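How to record a sink-wiping task with hand-held grippers (Gollgate robotics club notes)
Posted 11 Apr 2024

I've had a few messages from newer members asking how to get a usable set of demonstrations out of a bathroom, so I'm writing down how I do it. This is for the household tasks part of our club project, Pistside, and it assumes you've already done the kitchen drawer exercise and know how to switch everything on. If you haven't, go do that one first. Bathrooms are cramped and the light is weird, and it's a lousy place to learn the buttons!

What you need

A pair of hand-held grippers, charged
The head camera and its strap
A cloth that isn't white
A sink you're allowed to use for an afternoon
An empty card (you'll fill more of it than you think)

Before you start

Wipe the lenses. I know, I know, but do it anyway. Then check that the marker cubes are on tight, because a cube that has slipped a little bit will ruin a whole session and you won't notice until you try to line up the hand positions later. I wiggle mine with a thumb. If it moves, tighten it and redo the calibration. Don't just push it back into place and hope (I lost an entire evening in October that way).

Decide what stays on the ledge. We want real clutter, so cups and bottles are welcome. Take a quick phone picture of how things are laid out before each batch so you can put it all back later.

Recording

1. Stand where you can reach the faucet and the far rim without shuffling your feet. Lean from the hips a couple of times to try it out.

2. Start both grippers, then the head camera, and hold still for 2 seconds with both cubes where the head camera can see them.

3. Work the faucet first. Come at the handle slowly with the jaws open, close, turn, let go. If you slip off, keep recording and try again. We like the retries.

4. Pick up the cloth from the middle. Corners flop around and hide the finger.

5. Wipe the rim from left to right, then the basin. Smooth strokes, normal speed.

6. Set the cloth down, back both grippers away and stop.
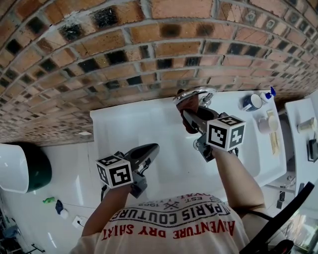
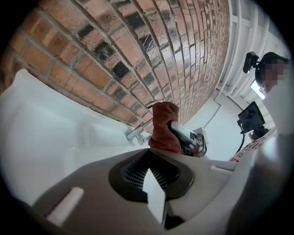 One bathroom, with the brick wall behind the sink

Keep each take short. Mine run up to 22 seconds for the faucet alone, and the wiping is a separate take. I used to do it all in one go and it was miserable to label — you end up scrubbing back and forth looking for the moment the cloth got picked up.

Naming and uploading

Folder name is the room, then the task, then your club initials. No spaces please! The Berrada script chokes on spaces and gives you an error that has nothing to do with spaces. Once it has run, look at the summary line for dropped frames. A handful is fine. If it's a long list, your card is probably too slow, so swap it before you record anything else.

After that, drop the folder in the Kulard share. We're at 2,882 takes for the whole project so far, and the bathroom ones are still the thinnest part by a long way, so anything you add really helps.

Things that trip people up

Thumb over the lens. Happens to me every single time I'm tired.

Leaning so far that your head camera loses the hands. Tip your chin down a touch before you reach.

Shiny surfaces. Chrome and glossy tile can throw a bright spot right where you don't want it. Try switching the overhead light off and using the window.

Going too fast. If you feel slightly silly about how slowly you're approaching the handle, that's about right.

If your playback looks off, leave the files on the share and post the folder name in the club thread. I check it most evenings.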